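Leltness Round Glass Table Top
Home / Table Parts / Glass Tops / Round
Maker: Fotuvik
Sold and shipped by Stirville Table Supply
Page last revised February 9, 2021

Overview

The Leltness is a round, clear, tempered glass top for dining and breakfast tables. It is sold as a bare top, without a base. The glass is 12 mm thick with a flat polished edge and a small bevel on both the upper and lower corners. The top weighs 23 kg and should be lifted by 2 people.

The top rests on the base under its own weight. There are no drilled holes and no bonded metal discs. Contact with the base is made through clear pads, supplied, which stop the glass from sliding and keep it off bare metal or stone. Most flat-headed pedestal bases and most three- or four-legged frames will work, subject to the limits given under Base Requirements.
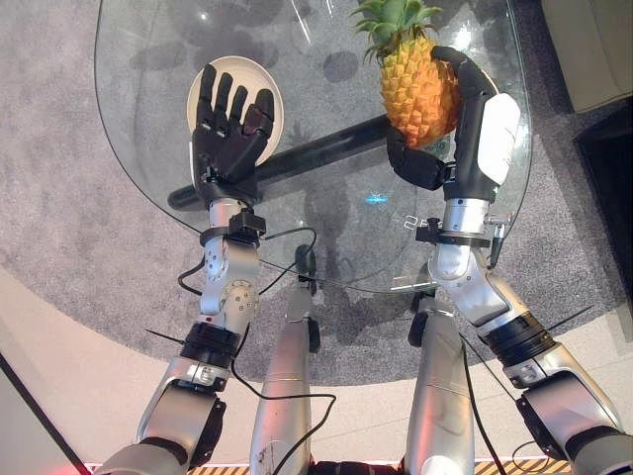 Round glass top with white plate and whole pineapple.

Glass

The blank is float glass, cut to a circle, ground, polished, and then tempered. All edge work is done before tempering. A tempered top can't be cut, drilled, sanded, or reground afterward, and any attempt to do so will break the whole piece. If you need a hole for a parasol or a cable, this is the wrong product. Please look at the Saengthong line instead, which is drilled to order.

Tempered glass breaks into small blunt-edged pieces. It is stronger across the face than plain glass of the same thickness, but the edge is still the weak point. Nearly all of the broken tops reported to us were hit on the edge, either while being carried through a doorway or while being stood on a hard floor. Stand the glass on carpet, a folded blanket, or the foam blocks it came in.

Clear float glass has a slight green cast when seen through the edge. This comes from iron in the raw material and isn't a fault. The cast is hard to notice looking straight down through the top and easy to notice from the side, more so against a white wall. A low-iron version is made but we don't stock it.

Each top carries a small etched safety mark near the edge. Place the top with the mark face up and readable; the flatter face is then the upper one. The mark can't be removed.

Base Requirements

The base must be level, rigid, and wide enough. A narrow pedestal head will hold the glass in still conditions but lets it tip when someone leans on the rim to stand up. As a rule the support pads should sit on a circle no smaller than half the diameter of the glass. Wider is better, up to the point where knees start to meet the legs.

Check the base before ordering. Lay a straight board across the supports in several directions and look for light under it. A gap that you can slide a coin into is too large for the pads to take up. With a three-legged base the supports will always touch, but the plane may still be off level, so check with a spirit level as well.

Cast iron pedestals often have a raised boss or bolt head in the middle of the spider. The pads are thick enough to clear a flush bolt. They aren't thick enough to clear a hex head. Grind the head down, swap it for a countersunk bolt, or shim all of the arms by the same amount.

Do not use this top on a base with a single center support and no arms. Do not use it on folding legs.

Leveling Feet
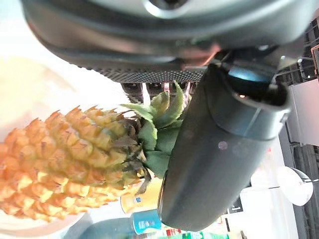

Bases bought from us ship with hand-adjusted leveling feet, and the same feet are sold separately for bases that lack them. Each foot is a steel stud with a molded pad at the bottom and a round collar for turning it. The collar has a diamond knurl, because a smooth collar is hard to turn with the weight of the glass on the base. Knurls vary a good deal from one maker to the next. The dark band running across the picture has small raised bumps in a diamond-like pattern below a smooth, slightly glossy surface, and the contrast between the two finishes is easy to find by touch. Our collar is knurled around its full width with no smooth section. The pattern is medium pitch. A coarser knurl gives more grip but marks softwood floors if the foot is run all the way up and the collar touches down.

Set the feet before the glass goes on. Start with all of them fully in, then back out the low corner until the base stops rocking, then level in one direction and after that the other. Tighten the lock nuts last, holding the collar with your fingers while you turn the nut. Check level again once the glass is in place. A wooden floor will often give a little under the added load, and one more quarter turn may be needed.

The stud thread is metric. Older American-made bases usually have an inch thread that looks close enough to start and then binds. If the foot stops before the pad is near the floor, back it out and measure the hole. Inch adapters are available on request.

Support Pads

The pads are clear, soft, and self-adhesive on one side only. The adhesive side goes to the base. The glass is never glued. Clean the base contact points with rubbing alcohol, let them dry, press each pad down firmly, and leave them overnight before placing the top. Skipping the overnight wait is the usual cause of pads that creep outward and show at the rim of the support.

Pads harden with age, sooner in direct sun. Press a fingernail into one at the yearly check. If it leaves no mark, replace the set. Mixed old and new pads carry uneven load and should be avoided.

Powder-coated bases that have been waxed will reject the adhesive. Strip the wax at the contact points first.

Placing the Top

Clear the room side of the table before unpacking. Cut the straps, open the carton flat, and leave the foam edge guard on until the last moment. Carry the glass upright, on edge, with one person at each side and both hands low. Lower the near edge onto the pads, then let the rest down slowly. Do not drag the glass across the pads to center it. Lift and reset.

Center by measuring from the rim to a fixed point on each leg. Judging by eye from above gives a false reading with clear glass, as the reflection of the ceiling light shifts the apparent center. Mr. Lertchai Kaewmanee of our fitting bench uses a strip of masking tape stretched across the underside with the midpoint marked, and we have copied him for all showroom tables.

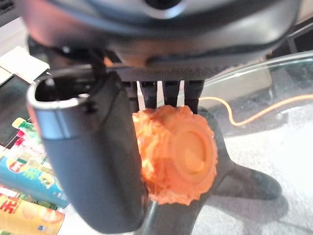

Once the top is centered, press down on the rim at several points in turn. There should be no click and no movement. A click means one pad is low. Find it by sliding a strip of paper between glass and pad; the strip will pass through at the low one. Correct at the foot, never by stacking a second pad on the first.

Care

Wash with warm water and a drop of dish soap, then dry with a lint-free cloth. Glass cleaner is fine on the upper face. Keep ammonia cleaners off the pads, as they cloud and lose grip. Hard water spots come off with white vinegar diluted by half.

Fruit acids, wine, coffee, and oil do not stain glass. Sugar residue left to dry will hold grit, and the grit does the scratching when the table is next wiped. Rinse before you rub.

Unglazed foot rings on ceramic plates are the most common source of fine circular scratches. Run a thumb around the underside of the plate. If it feels like sandpaper, use a mat or smooth the ring with a diamond pad under running water. Cast iron and stoneware need a mat in all cases.

The glass will accept a cup of hot tea without harm. A pan straight from the oven should go on a trivet. The risk is greater near the edge and greater still when the room is cold.

Light scratches can't be polished out at home without leaving a visible dip. Leave them alone. Deep scratches or edge chips that catch a fingernail mean that the top should be taken out of use.

Shipping and Returns

Tops ship flat-packed on edge in a double-wall carton with foam on all sides. Inspect before the driver leaves. Write any crushed corner or torn wrap on the delivery slip, even if the glass looks sound. Claims without a note on the slip are hard for us to pass on to the carrier.

Unused tops may be returned in the original carton. We can't accept a top in any other packing. Deliveries to upper floors without an elevator are quoted separately.

Warranty

Fotuvik covers the glass against faults in material and edge finish for 2 years from delivery. Breakage from impact isn't covered, nor is use on a base that fails the requirements above. Pads and feet are treated as wear parts.

Revision Notes

The pad compound was changed in November. The new pads are slightly firmer and can be told apart by a matte backing film. Old and new pads are the same thickness. The adapter for inch-thread bases now has its own part number and no longer needs to be requested by email.

Related Parts

Leveling foot, knurled collar, metric
Inch adapter for leveling foot
Support pad set, clear
Saengthong drilled top, made to order
Foam edge guard, replacement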